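4. Lay the folding cloth over your table and don't fret about the odd wrinkle, as a few soft creases do no harm at all (ours at Tremcombe has plenty!).
5. Spread the top out flat, then fold it lengthwise until you have one long, narrow strip. 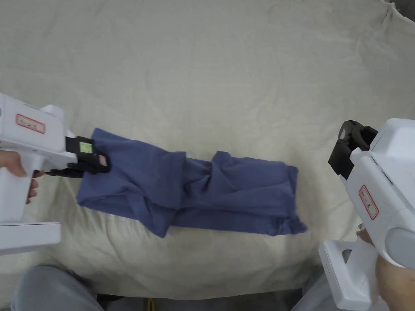 *Fig. 4: Blue top folded lengthwise on a plain cream cloth, with the right-hand part still to be smoothed.*

6. Take your time now and ease out any bunched ridges with the side of your hand, working towards the loose end.

**Note:** Knitted fabrics like to twist, so a second go is quite normal.

**Caution:** Please don't tug at the hem, or it may stretch.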